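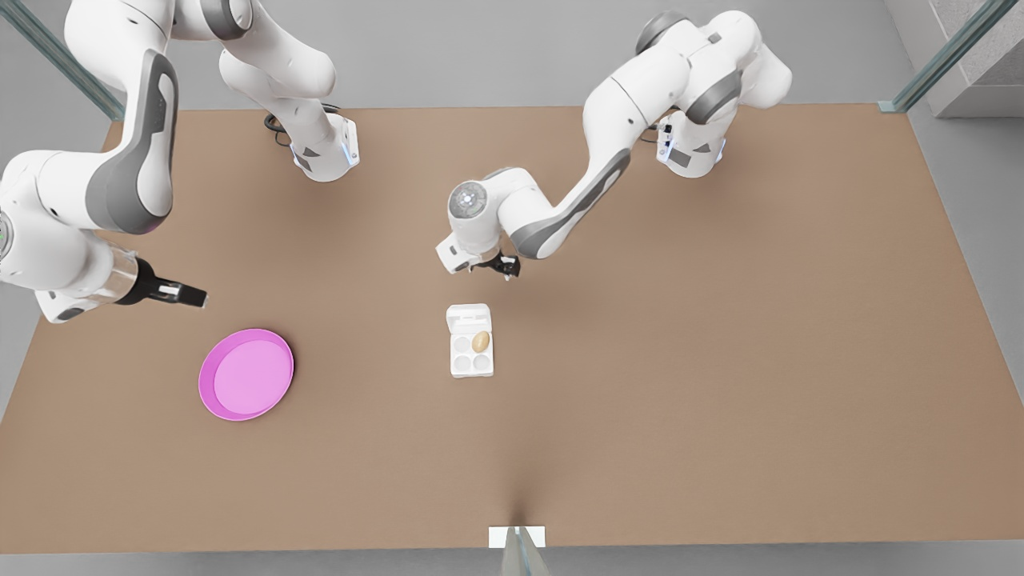
Both arms over the table. One egg so far in the budget, ha.

Quick one tonight, quote has to go back to Marstead before April and I've barely started. Where I've got to: two arms, two grippers, one table. Basimier want 3,070 for the gripper pair on its own, which made me wince. Gautam are cheaper but you buy the fingers separately, and then the cables, and then the mounting plates. Adds up to nearly the same. Still waiting on Nirness for a lead time.

So I'm doing as much as I can in simulation before spending anything. Costs me evenings, thats all. 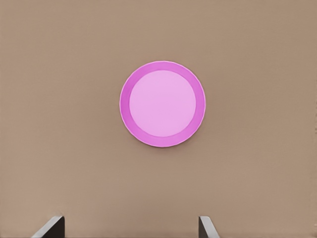

Pink plate from straight overhead, gripper open.

Things I'd left off the first list: spare finger pads. A wrist camera for each arm (had only put down one, daft). Delivery. Somewhere to put the controllers. 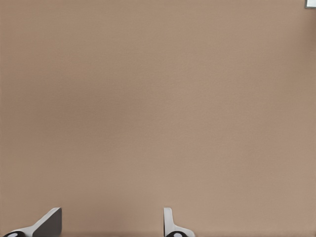 Also the table. I had 125 down for it and I think that's too low once you want something that doesn't wobble with two arms bolted along the back edge. Might double it. Training day for me is a maybe, depends what's left.

Eggs and cartons are the cheap bit, roughly 10 a month I reckon.

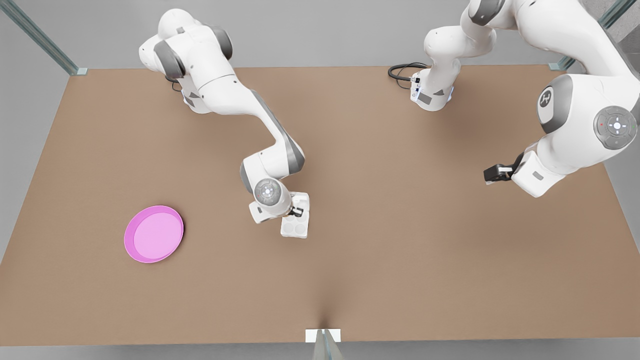
Next question is whether to buy both arms at once or get one in and add the other later. One at a time is kinder on the bank account but Basimier only discount the pair, and half my tasks need two hands anyway. Leaning towards the pair. Will ring Nirness in the morning and chase teh lead time, then post the full spreadsheet.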